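Trelisthorpe Home Forum > Small Spaces > Storage and Sorting

Topic: Where does everyone keep the jewelry that isn't worth a jewelry box?

solecarrillo wrote:
I own exactly 2 pieces of jewelry anyone would bother to steal, and they have a proper box with a lid that clicks. Everything else lives in a cookie tin, a mug, and the coin pocket of a coat I gave away in July. I'd like one place for all of it. No drawer space, shelf the width of a paperback. What do you use?

vilem_u wrote:
Ice cube tray. One ring per hole, earrings in pairs. It looks terrible and I have lost nothing.

Danai M wrote:
I had the ice cube tray. It works until you pick it up by one end.
Look for the Magsi stacking trays, the shallow ones. Mine were $7 each and they slide under the bed. Velvet lining, so every hair in the house ends up in there too, but you get used to it.

anel_swan wrote:
Going to argue with both of you. Dividers are for people who put things back where they came from. I take my rings off half asleep and drop them in the nearest thing with sides. So the only rule at our place is metal on the left, string on the right, and even that took a family meeting.
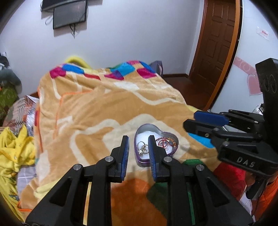

The heart tin, mid-sort on the bed. Silver on one side, bracelets on the other.

The purple rim means I can find it on a busy blanket, and believe me, the blanket is busy. The bracelets are in a knot, yes. They were in a knot in the old box as well, and that one had 7 compartments.

vilem_u wrote:
That is a tangle with a nice frame around it.

anel_swan wrote:
Thank you, it's from the Plirnura outlet.

Danai M wrote:
Doesn't the silver get scratched, all piled up like that? I'd at least put the charms in a little bag — they catch on everything.

rui_nog wrote:
Depends on the silver. If it came from a market stall it was scratched when you bought it. I have around 100 odds and ends in an old tobacco tin and the only one that suffered was a ring with a soft stone. Keep stones apart and let the rest fight it out.

For the string bracelets: loop each one through itself, or clip them all on a shower curtain ring and hang it from a nail. Takes ten minutes once and then you can see what you have.

vilem_u wrote:
Rui is right about the curtain ring. Rui is wrong about the tobacco tin, which must smell.

rui_nog wrote:
It smells distinguished.

solecarrillo wrote:
OK, so I tipped everything out on the bed. Mug, cookie tin, all of it. Found three earrings with no partner and a key I can't place. I'm leaning toward a tin for the silver and Rui's curtain ring for the rest. Danai, are the Magsi trays deep enough for a chunky bangle?

Danai M wrote:
No. The bangle goes back in the mug.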